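Trucos de taller: lo que apunté en la jornada de puertas abiertas de Rarada

Publicado el 24/08/2026 en Taller y banco

Apuntes rápidos, que si no se me olvidan. Fui a ver los brazos robot de Rarada, demostración con bloques de colores sobre mesa blanca. Iba por curiosidad y volví con 4 ideas para el banco de casa.

Mesa clara. Pieza de color encima y se ve todo, hasta los tornillos que se te caen. Yo con mi tablero marrón, buscando arandelas a gatas. 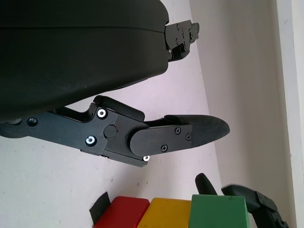 Segunda: cinta negra para marcar el sitio. Un trocito basta. En casa ya lo he puesto donde va el tope de la sierra y en la balda de las colas. Se despega bien si no la dejas meses (la mía de febrero dejó pegote, alcohol y rasqueta).

Tercera, superficies que agarren. Tengo dos sargentos Veleck con la boca lisa y patinan siempre. Goma fina pegada con cola de contacto, 5 minutos al aire antes de juntar, y apretar fuerte. Cuando se deshilache la punta, se cambia y listo. No apureis.

Pinza con almohadilla estriada, junto a los bloques rojo y amarillo.
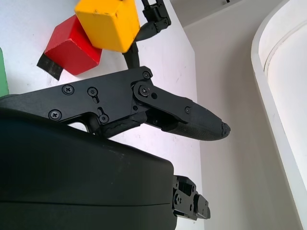 Las pinzas negras, con los bloques al fondo.

Cuarta: repasar tornillos. Todo lo que tiene articulación acaba cogiendo holgura. Destornillador de la medida justa, nada de forzar con el que haya a mano, que luego la cabeza queda redonda y a ver quien la saca.

Me dejo el tema de los cajones Droto para otra entrada, que ya voy tarde.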